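How to bring a tired wooden table back to life
By Halyna Pasichnyk

I love this job. A dull table, a free afternoon, a tin of oil and a pile of old T-shirts, and by teatime you have something you can't stop stroking as you walk past! I've done our kitchen table every April for years now, and this method suits any bare or oiled wooden top. (If yours is varnished, skip the oil altogether and stick to the washing part.)

What you'll need

Mild washing-up liquid and warm water
A few lint-free cotton cloths
Fine sandpaper, 180 and 240 grit
A soft brush, or a vacuum with a brush head
Furniture oil (I use Nanon clear, but whatever you like and can get hold of)
Gloves
A good lamp you can move about

Step 1: Wash it

Clear the table completely and wipe it down with a well wrung-out cloth and a drop of washing-up liquid. Go with the grain, then go over it again with plain water. Dry it straight away with a clean cloth and leave it overnight. Sanding damp wood just gives you fluff.

Step 2: Sand it gently

Start with the 180 and long, light strokes along the grain, end to end. Never across! Scratches across the grain look like nothing at all while the wood is dusty and then leap out at you the minute the oil goes on. Swap to the 240 and go over everything again. On a table for six this takes me 40 minutes with the radio on. Wear a dust mask and open a window.

If you've got an old ring mark, sand a wide area round it and fade outwards, or you'll end up with a shallow dip.

Step 3: Get the dust off

Brush, vacuum, then wipe with a barely damp cloth. Run your palm over the whole top. You'll feel any rough patches long before you see them.

Step 4: Oil, thinly

Pour a small puddle, spread it with a folded cloth and keep going until you have the thinnest coat you can manage. Leave it for as long as the tin says, usually 5 to 15 minutes, then wipe off every bit that hasn't soaked in. Let it dry properly before the next coat. I do 2 coats, and my friend Smaranda Munteanu swears by three on the end where her children eat.

Lay the oily cloths out flat outdoors to dry, or soak them in water before they go in the bin. Bunched-up oily rags can catch fire on their own, so please don't skip this.

Step 5: Check it against the light

My favourite bit! Get down low and look along the top towards a window or your lamp. Streaks, sticky patches and missed spots show up best where the light bounces off, and so does the grain, all those lovely thin wavy lines.

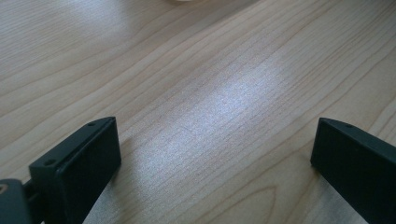

Pale wood with the light on it, and the grain showing right through the shine.

Move round the table and look again from the other side. If a patch feels tacky, rub it with a dry cloth until the drag goes. Dull patches can wait for the next coat.

Keep hot pans and wet glasses off for a week or so, and use coasters after that if you can persuade everyone else to!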